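Slide 6 – the open day at Stevport

So before I go any further I want to tell you a bit about the Saturday we opened the doors, because everything else I have to say this evening came out of it one way or another. (Wait for slide. Thank Yvette Gauthier again, she set the whole day up and she'll be too modest to wave.)

We had 121 people sign up and 106 come through, which for a workshop at the far end of an industrial park is a very good turnout, and I'm still grateful to every family that found the parking lot. Kofi Mensah took them round in small groups. Each group got a welcome at the door, a look at the Larus conveyor, and then the part they had really come for, the two-armed robot sorting toy bricks.

I do want to say a word for the bricks. When we were planning this, Keegan Beaulieu wanted to show the job we do for Lemieux, with the valve parts, and it's a fine job and I'm proud of it – but a seven-year-old has no idea where a valve part should go. Everybody knows where a blue brick goes. You could hear whole groups telling the robot what to do, out loud, as if it could hear them!

(Next slide. Give them a moment to look.) 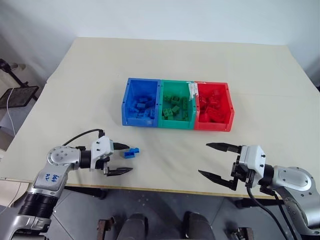 The sorting table at Stevport: blue, green and red bins, and a blue brick at the left gripper.

Point out the white tape between the bins. I like that tape very much. People imagine that a robot demonstration is all software, and a good part of it is keeping things where you put them.

Then the story of the girl in Kofi's second group, who asked what the robot would do with a yellow brick. Lovely question, and we had no answer ready. Aaliyah Sawatzky sat down on the floor with her and they talked it through, and I've borrowed that conversation for the section on unexpected parts, which comes after the break. (Don't tell it all now, save the ending.)

Each group had 40 minutes and they all ran over. If you're planning a visit day of your own, leave longer gaps than you think you need, and put some chairs out for the grandparents.

Hand over to Ronaldo Salazar for the Bevach figures. Check his microphone is on.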